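Seamstress wanted, bridal alterations
Sunden Bridalwear, Plilley
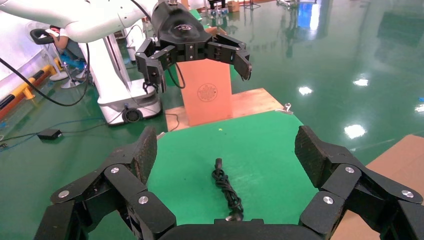
The job
Fittings, hems, bustles and bodice work on gowns from our own workroom, 15 hours a week over two days, rising before the November sample sale. You will work with Vasiliki Stefanou, our head cutter.

What we ask
Experience with lace and silk, and a steady hand with beading. A driving licence is useful but not needed.

To apply
Send a letter and photos of six finished pieces to Yannick Deschamps, quoting ref. 2108, by the end of April 2020.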